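Subject: Re: Measles contact list, Vomlow clinic
Date: 2024-02-23

On the contact list, Orsolya Lengyel wrote:

> We have 300 names from the waiting room log and 60 from the
> school bus. Do we ring all of them, or only those with no
> second dose on record? Schwaiger wants an answer before
> the March rota is fixed.

Ring only those with no second dose on record, plus anyone pregnant or on immune treatment whatever their record says. The rest get the standard letter. Please merge the two lists first. At least one family is on both, under different spellings, and will otherwise be called twice.

The Poltis register is not complete for adults. It holds 3,800 entries for the district, of which 891 have a blank second dose field. A blank means "not recorded" and should not be read as "not given". Ask the person, note the answer in column F, and mark it as self-reported.
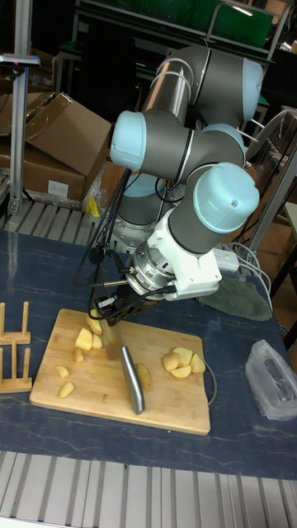 Robot arm holding a kitchen knife over a bamboo cutting board.

Exposure times: use arrival at the clinic, not the appointment time. For the bus, use the morning run only. The driver's sheet for the afternoon is still with the Oson office and I will forward it separately.

Anyone who reports a fever or rash goes straight to the duty nurse by phone. Do not book them into a normal slot.

Schwaiger can fix the rota on the basis of two callers per shift.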